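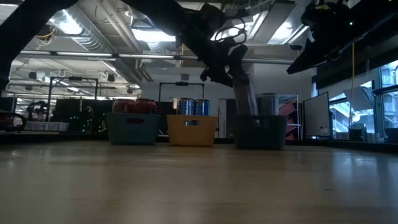 Drink cans in three small baskets, June

Progress report to the Kemine Fund: Kuravska public safety hearings

We're past the halfway mark and it has been a terrific few months! The draft bill on local police oversight has now had its second reading in the assembly, and our team sat through every session of it. Pao-chu Chiu logged 792 written submissions from residents, more than 70 of them from Braria, where we had expected hardly any. 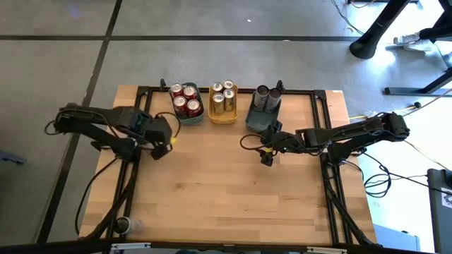 Aravind Subramaniam is coding them by topic – response times come up again and again, along with complaints about who appoints district commanders. Five lawmakers have asked for our briefing note, and Huw Wogan will present it at the Taheri hearing.

Spending is on track, with 30 percent of the travel line left. We'd like to move part of that to translation, as Ngan-ling Hsueh's budget for it is nearly gone. Please send your answer to Kuo-hua Lu.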